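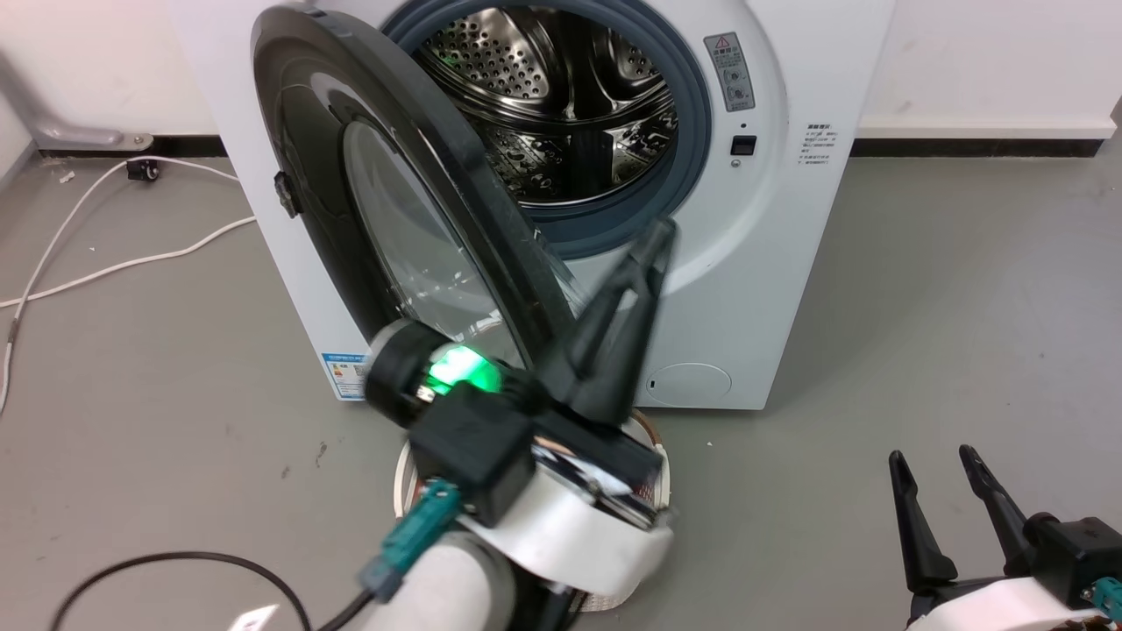 Noltulstead Talk > Local News > Courts and Crime

Filed under: Crown Court, ferry hoax trial

Camargo changes his plea

marshgate_pam
Sunday, December 24, 2023
Hello all, I know most of you are up to your elbows in sprouts, but I did promise an update from the Camargo trial. I was in the public seats on the last day before the break and I'm glad I went, because Reinaldo Camargo stood up, asked to have the charges put again and pleaded guilty to both of them. That's the bomb hoax on the Cudholm ferry and the false call to the coastguard the same evening. His barrister, Eleri Voyle, had only just started on the phone records, so I think we were all a bit taken aback, jury included. Sentencing is put off for reports, and he stays in custody until then.

tern_and_tide
Thank you Pam, you're a love for sitting through it. My sister was one of the 136 on board and she still won't do that crossing after dark. They were kept out on deck in their lifejackets for hours with children crying, and all for a fib. I hope the judge remembers them when it comes to it – the guilty plea is welcome but it's come very late in the day.

oldquayside
I feel the same about the lateness. Why should he get anything off for owning up twelve days into a trial? Tainá Batista had already given her evidence, poor girl, and she was in pieces by the end of it. If he'd said it at the start she could have stayed at home.

marshgate_pam
He won't get much, as I understand it. You get the most for pleading at the first chance, and once the trial has begun it's very little. I do take your point about Tainá though. She was the one who took the call at the Vereck ticket office and she was ever so clear and polite, even when she was upset.

D_Hollis
I'm going to be the awkward one here, sorry. Nivaldo Rocha told the court Camargo hadn't been well for months and had lost his job and his flat. That doesn't excuse it, and I wouldn't have wanted to be on that boat either, but I'd rather see him get some proper help than 15 years and a slap on the back for the police.

oldquayside
Nobody said 15 years! The most for a bomb hoax is seven, I looked it up. And plenty of people lose their jobs without frightening a boatload of families.

D_Hollis
Fair enough on the number, I stand corrected. I still say wait for the reports.

tern_and_tide
Can we be kind to each other, it's nearly Christmas. Pam, will you go back for the sentencing?

marshgate_pam
I will if my knee lets me, and I'll bring a better cushion. No date yet, but I'll post it in this thread as soon as the court puts it up. Happy Christmas, all of you – and that includes you, D_Hollis x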